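Handheld Grippers Need a Handling Standard

Most written rules for robot work cover the arm: guarding, speed limits, stop buttons. The handheld gripper, used to record demonstrations, usually gets one line in an appendix. I think it deserves a page of its own.

At Adley we adopted such a page in January. It has 4 rules, and the one people argue with most is the marker rule. Fiducial cubes are measuring surfaces. They should be inspected before every session and replaced when a face is scratched or lifted. A loose cube can spoil 200 recordings before anyone sees a fault in the data.

The Skurnotex template we started from asks for recalibration every 3000 grasps. That is a reasonable ceiling, but a poor trigger. A tool that has been dropped once should be recalibrated that day, whatever the counter says.

Cable routing is the other gap. The template treats it as housekeeping. I would make it a pass or fail item -- a cable that can snag will change how the operator moves, and the recording will keep that motion. The check belongs to the person holding the tool, at the work position, with the indicator light on.

Objections about time are fair. Our full check takes 190 seconds, and operators do it several times a shift. I still consider it cheap.

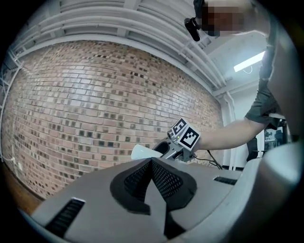 What the Page Should Leave Out

Grip style, stance and pace. Operators differ, and the data should show it.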